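Kapitel 7
Türen, Schwellen, Übergänge: Wie Häuser ihre Bewohner leiten

Wer zum ersten Mal ein fremdes Haus betritt, weiß meistens schon nach wenigen Schritten, wo er hingehen darf und wo lieber nicht. Das ist merkwürdig, wenn man es sich einmal in Ruhe überlegt, denn gesagt hat es einem ja niemand. Es hängt kein Schild an der Küche, und vor dem Schlafzimmer steht keine Wache. Trotzdem bleibt der Gast im Flur stehen, schaut nach links und rechts und wartet (ein wenig verlegen, den Mantel noch über dem Arm), bis man ihn weiterbittet. In diesem Kapitel wollen wir uns mit den Bauteilen beschäftigen, die diese stille Verständigung leisten, und das sind vor allem die Türen.

Ich gebe gern zu, dass ich eine Schwäche für Türen habe. Im Haus meiner Großeltern in Karnstead gab es acht davon, und jede hatte ihren eigenen Klang. Die Tür zur Speisekammer schnappte, die zur guten Stube seufzte, und die Kellertür musste man mit der Hüfte anstoßen, sonst rührte sie sich überhaupt nicht. Ich könnte den Grundriss dieses Hauses heute noch mit geschlossenen Augen aufzeichnen, allein nach dem Gehör. Vielleicht geht es Ihnen mit einem Haus aus Ihrer Kindheit ganz ähnlich, und dann bringen Sie für die folgenden Seiten schon das Wichtigste mit!

Beginnen wir mit dem Türblatt. In den vorigen Kapiteln haben wir Wand und Decke als Flächen behandelt, die einen Raum abschließen. Das Türblatt ist ebenfalls eine Fläche, aber eine bewegliche, und deshalb sieht man es in zwei recht verschiedenen Lagen: geschlossen gehört es zur Wand und muss sich mit ihr vertragen, geöffnet steht es frei im Raum und wird beinahe zum Möbel. Gute Tischler haben das immer gewusst. Sie gliederten das Blatt in Felder, setzten die Rahmenhölzer so, dass die Hand den Griff ohne Suchen fand, und gaben dem oberen Feld gern etwas mehr Schmuck, denn dorthin fällt der Blick zuerst. Auch in schlichten Wohnungen hat sich davon manches gehalten, der Bogen zum Beispiel oder die senkrechte Rille.

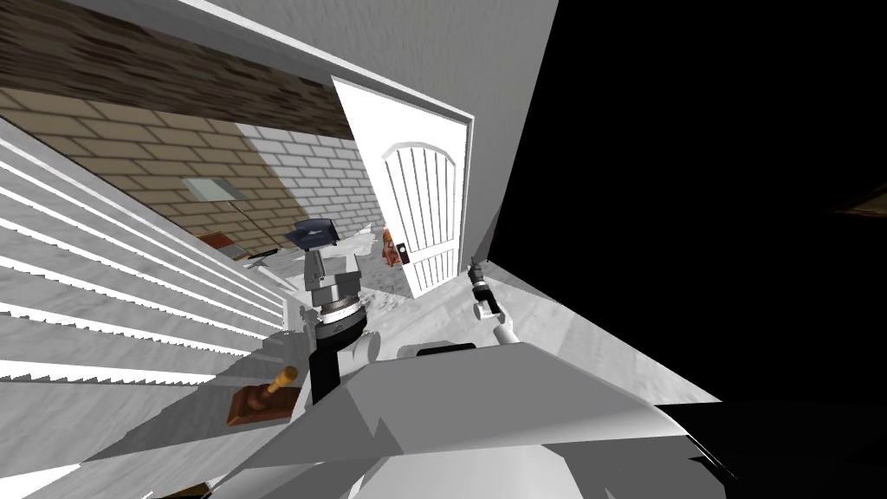
Abb. 7.1: Weiße Innentür, geöffnet, das obere Feld mit Rundbogen und senkrechten Rillen (Computergrafik).

Der Rundbogen im Türfeld ist übrigens ein hübscher Fall von Erinnerung in der Architektur. Er trägt ja nichts. Ein gemauerter Bogen leitet Lasten ab, ein Bogen im Türblatt zitiert nur die Form, und doch wirkt eine Tür mit ihm ein wenig feierlicher und auch höher. Embla Strömberg hat für solche Übernahmen in ihren Vorlesungen das Wort »Nachhall« gebraucht, und ich habe es von ihr übernommen, obwohl manche Kollegen es zu poetisch finden. Gemeint ist eine Form, die ihre ursprüngliche Aufgabe verloren hat und trotzdem weiter etwas mitteilt. Wir werden dem Nachhall in den Kapiteln über Gesimse und über Fensterläden noch einmal begegnen.

Nun zur Schwelle, die im Wohnungsbau beinahe verschwunden ist. Man hat sie abgeschafft, und das aus guten Gründen: Rollstühle, Kinderwagen und müde Füße danken es uns. Aber mit der Schwelle ging auch ein Signal verloren. Der Fuß merkte früher, dass ein neuer Raum anfing, noch ehe das Auge es recht bemerkte. Heute übernimmt oft der Wechsel des Bodenbelags diese Aufgabe, etwa von Stein zu Holz, und wo auch der fehlt, bleibt nur das Licht. Bei der Siedlung Ferell etwa, deren Pläne wir in Abschnitt 7.3 besprechen, zieht sich derselbe helle Belag durch alle Zimmer, und die Bewohner legten sich nach und nach kleine Teppiche genau dorthin, wo früher die Schwellen gelegen hätten.

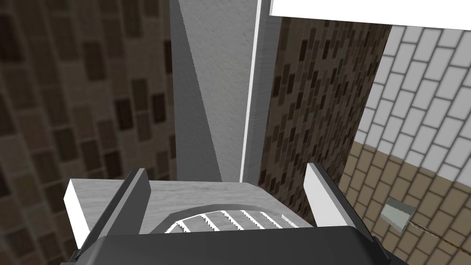
Eamon Corrigan, bei dem ich als junger Mensch gelernt habe, ließ uns in der ersten Woche überhaupt nicht zeichnen. Wir sollten durch Wohnungen gehen und aufschreiben, wo wir langsamer wurden. Das kam uns damals reichlich albern vor, und einige murrten auch laut. Die Hefte von damals habe ich aber aufgehoben, und es steht darin beinahe alles, was ich über Übergänge weiß. Versuchen Sie es ruhig selbst, am besten in einer Wohnung, die Sie nicht kennen, und legen Sie Ihre Notizen neben den Grundriss, bevor Sie Abschnitt 7.1 aufschlagen.

7.1 Das Türblatt und seine Gliederung

Leserkommentare (3)

plister_m, 26. April 2018
Danke für die Leseprobe! Die Kellertür mit der Hüfte, genau so war es bei uns auch. Wird der Teil über die Fensterläden ebenfalls online gestellt?

Baloyi
Schön geschrieben, aber für ein Lehrbuch etwas viel Großeltern. Zur Schwelle hätte ich gern Maße gehabt.

Holzwurm_K
@Baloyi Die Maße stehen bestimmt im Tabellenteil, war im ersten Band auch so. Ich mag die Großeltern.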